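Silicone housewares are small household goods molded from silicone rubber, a soft and springy material that many people first meet in the kitchen drawer, in the form of a spatula or a muffin cup, and then, little by little, begin to notice all over the home. The group is a wide and friendly one – it takes in lids, trivets, ice trays, baby spoons and a good many odds and ends that go by different names in different households.

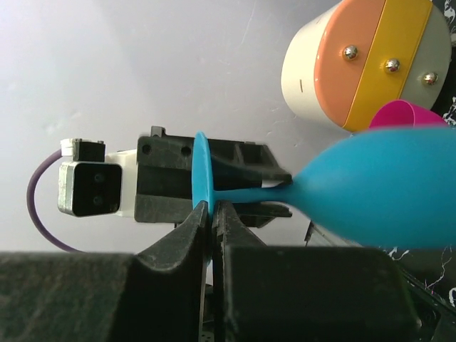 Color is a large part of their appeal. Pigment is mixed into the rubber before molding, so the shade runs all the way through the piece and does not chip off as paint would. Bright tones have long been favorites, among them the sky blue of a piece with a rounded bulb at one end, a slender stem and a flared disc at the other. Makers such as Bakeo and Pimley sell whole ranges in matching shades, and the designer Jonatan Hägglund drew 167 pieces for Flernow, all but two of them in a single color.

Care is simple. Most pieces can be washed in warm, soapy water, and a stubborn greasy film will usually lift with a paste of baking soda, left on for a little while and then rinsed away.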